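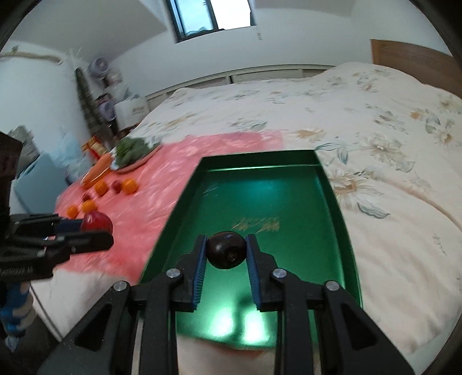 *Sheet 3, item 1: dark round fruit held over the green tray.*

Cloltwood Robotics Club – hand-held gripper inspection, February
Checked by: Radu Mihăilă
Kit: Sandberg pair, left and right

## A. Before picking up

- [x] Screw heads on upper joints present, both sides. Torque not measured; driver is still on loan to the Beretti team.
- [x] Finger pads seated. Replace at 1,000 grasps. Log stands at 282.
- [ ] Straps free of fraying. Right strap to be re-stitched before the heat.
- [x] Plastic sheet laid under the produce. Creases are acceptable – folds that catch a fingertip are not.
- [x] Jaws open fully before approach, one pad each side of the orange. Second gripper to stay clear of the first operator's knuckles. 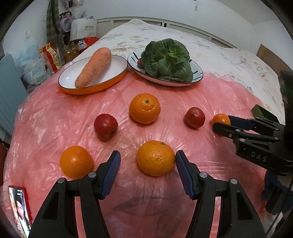
## B. Grasp and lift

- [x] Close slowly. Stop at first firm contact.
- [x] Lift just clear of the surface and hold for 7 seconds.
- [x] No food to be eaten after handling.
- [ ] Phones off the work area. Repeat finding from the January sheet.
- [x] Plates kept behind the loose fruit, carrot and greens on separate dishes.

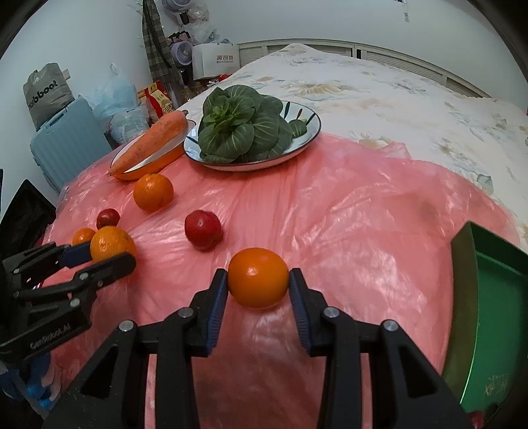 *Item B2: orange held between the pads, second gripper at left.*

Score: 92. Pass, with two open items. Re-check both before the Zurner round.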